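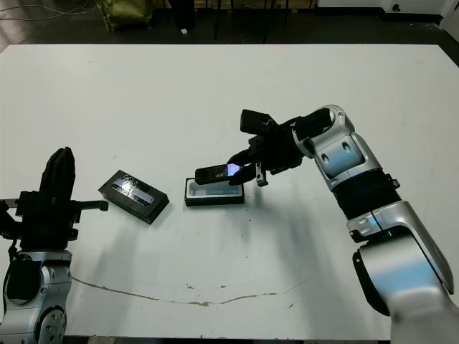

Can a Robot Do Your Chores Yet?

77 shares | 2 comments

Have you ever looked at a messy bedroom and wished a robot would march in and tidy it for you? So have I, more often than I'd like to say! The short answer is "a little bit," and the long answer is a lot more fun, so let's take the long one.

Think about a shop, where small things get put into boxes and trays all day. You could set a phone in its box while humming a song. A robot with two arms has to work out where the box is, which way it's turned, and how hard to squeeze.

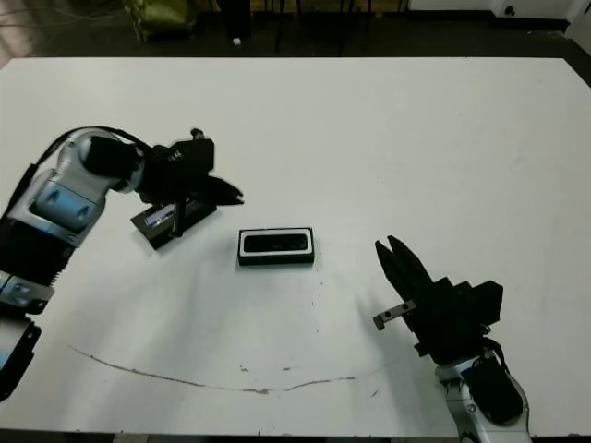
Page last changed: May

Your fingers do much of this without asking you. They feel a thing start to slip and they hold on tighter. Many robot hands have just two stiff fingers (try buttoning your coat with a pair of spoons and you'll get the idea).
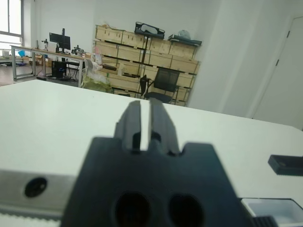 And then there's the house itself, where socks hide under beds and the cat sits on the laundry. Machines like things to stay put. Berenice Tlapale, who teaches at the Akdale science club, gives her students 60 seconds to pack a pencil case wearing oven mitts, and there is always a great deal of giggling.

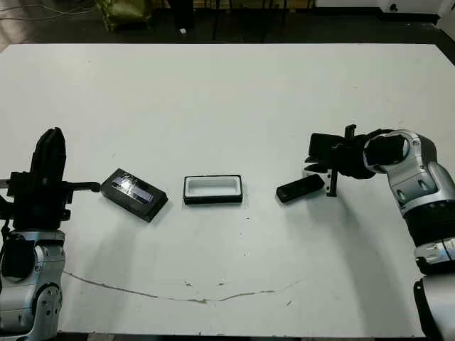
A black box, an open tray and a small flat black object between two robot arms.

So for now, some machines can wash the dishes or sweep the floor, but you'll still have to make your own bed. Ask a grown-up for those oven mitts and see how you do!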